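Kitchen Sorters and Tidiers Wanted – Paid Sessions at the Trarside Workroom

Posted 2024-09-17

Do you hang your ladles up or throw them all in one drawer? Do you have strong feelings about where a spatula lives? Then we would love to hear from you, and please don't worry if your own kitchen is a mess, because plenty of ours are too.

Perau is a small outfit that looks at how people put away ordinary kitchen things: the spoons, the turners, the mugs, the odd bits that never seem to have a proper home. We are looking for 32 people to come to our workroom at Trarside and spend a while hanging, sorting and clearing up at a table. It is light work, it is paid, and most of it is the sort of thing you do every evening after supper without giving it a thought.

What you would be doing

The study is called Tranow, and it is all about hanging storage. You will work at a table with a stand that has hooks at the top, and with kitchen tools that need to go on it or come off it again. Sometimes we will ask you to hang a tool, sometimes to take it down and lay it on the table, and sometimes to clear everything away and start fresh. We will tell you which one each time, and there is always somebody in the room to ask if you lose track.
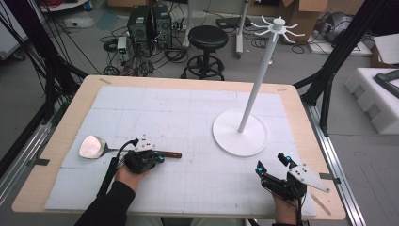

You set your own pace. We are really not timing anyone against anyone else, and a dropped spoon is just a dropped spoon – pick it up and carry on. Some people like to hang a thing with the bowl facing them and others turn it the other way around every single time. We are happy with both, and we would much prefer that you do what comes to you naturally than try to guess what we are hoping for.

A session is made up of short rounds with a pause between them. In some rounds you will be free to choose a hook, and in others we will choose one for you. Toward the end you get a tidying round, which is the part people tend to enjoy most, where you put the table in whatever order you like and then tell us a little bit about why you did it that way. A sentence or two is fine. If you want to talk for longer about your grandmother's pan rack, we will put the kettle on and listen!

Who can take part

You need to be 18 or over and comfortable working with your hands at a table. Left-handed people are very welcome, and so far we haven't had nearly enough of you. You should be able to follow spoken directions in English, though you don't have to be chatty if that isn't your way.

No cooking skill is called for. We have no stove going and nothing to taste, so if you can burn toast but you can hang up a ladle, you will do very nicely. People who have worked in a café, a school kitchen or a busy family house are just as welcome as people who live alone with one good fork.

If you have a sore wrist or shoulder, or anything else that makes lifting and reaching uncomfortable, tell us when you write. We can keep rounds shorter for you, or find a date later on when you are feeling better.

Pay and practical things

You will be paid 30 dollars for a first visit, and the money is yours even if you decide to stop partway through. Anyone who comes for the full series will receive 300 dollars in all, with the first visit included in that. We pay by bank transfer or by check, whichever suits you.

Wear something with sleeves you can push up, and leave bulky rings and bracelets at home if you can. Water and snacks are on us, and you can take a break whenever you like.

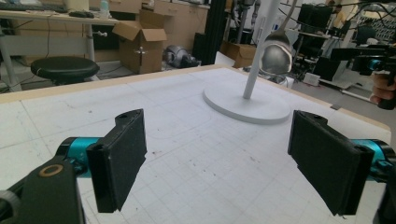

Parking at Trarside is free along the back of the building, and the bus from Tamayo stops at the corner. The door sticks a bit in damp weather, so give it a good push. If you need step-free access, let us know and we will meet you at the side entrance.

We plan to run sessions through the fall and winter and to finish by June. Taken all together we hope to gather 1000 rounds, so there are plenty of slots left, mornings and afternoons both. Evenings can sometimes be arranged for people who work during the day, but those do fill up quickly.

How to sign up

Write to the Tranow desk at Perau, or drop a note in the box inside the Trarside entrance. Please give us your name, the best way to reach you, which hand you mostly use and the times of day that suit you. You might also tell us, just for our own interest, how you keep your cooking spoons at home – in a jar, in a drawer, on hooks, or wherever they happened to land.

We answer everyone, although it may take us a few days. Friends and couples can apply together and we will try to book you back to back, so that one of you can sit with a cup of tea while the other one works.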